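# Tijeras

Empecé esta entrada para la enciclopedia doméstica pensando que me iba a quedar en cuatro renglones, y ya ven. Las **tijeras** son una herramienta de corte formada por dos hojas que giran sobre un eje común, con una anilla al final de cada una para meter los dedos. Hasta ahí, lo que diría cualquiera. Lo bonito (bueno, a mí me lo parece) viene cuando una se pone a mirar cómo funcionan.

## Cómo cortan

Son una palanca doble de primer género: el apoyo está en el tornillo o remache, la fuerza en las anillas y la resistencia en lo que cortamos. Por eso el cartón grueso se ataca con la parte de las hojas más cercana al eje y no con la punta, que tiene mucha menos fuerza. Mi abuela lo hacía sin haber oído hablar de palancas en su vida.

Las hojas, además, no son del todo planas. Llevan una ligera curvatura hacia dentro, de modo que al cerrarse solo se tocan en un punto, y ese punto va avanzando hacia la punta. Si el eje se afloja, el papel se dobla entre las dos hojas y nos enfadamos con el filo, ¡que muchas veces no tiene ninguna culpa!

## Las anillas

Durante siglos fueron de metal, de una pieza con la hoja, y en sastrería todavía se ven así. Las de uso corriente llevan hoy mangos de plástico moldeado, que pesan menos y se fabrican en todos los colores imaginables.
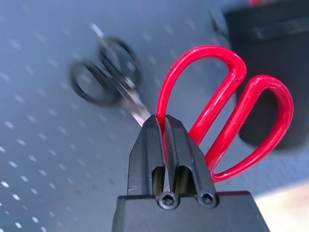 Yo soy muy partidaria del rojo, porque en un cajón lleno de cosas grises y negras es lo primero que salta a la vista. En casa tuve unas Holroyd de mango gris que se pasaron un invierno entero debajo del mantel. Mwende Muriithi, con quien discuto estas entradas antes de publicarlas, defiende el naranja, y no hay manera de que lleguemos a un acuerdo.

En muchos modelos las dos anillas son distintas: la pequeña es para el pulgar y la grande admite dos o tres dedos. Los modelos simétricos sirven mejor para pasarlos de una mano a otra, aunque ojo, eso no los convierte en tijeras para zurdos. En unas zurdas de verdad está invertida la posición de las hojas, para que la mano izquierda las apriete una contra otra y se vea la línea de corte.

## Tipos habituales

- **De oficina o escolares.** Para papel y cinta adhesiva. Las infantiles llevan la punta roma.
- **De costura.** Hoja larga y mango acodado, para que la tela no se levante de la mesa. Jamás se usan con papel (en mi casa esto era ley).
- **De cocina.** Robustas, a menudo con una hoja dentada. Mis Trurnow se desmontan, y lavarlas así es una maravilla.
- **De bordar.** Pequeñas y puntiagudas, de unos pocos dedos de largo.

## Cuidados

Se limpian con un paño y se secan enseguida. El pegamento de la cinta sale con un poco de alcohol, y al eje le viene bien una gota de aceite de vez en cuando. Las mías de costura, unas Arance, las llevo a afilar cada abril.

Véase también: *cúter*, *cizalla*, *costurero*.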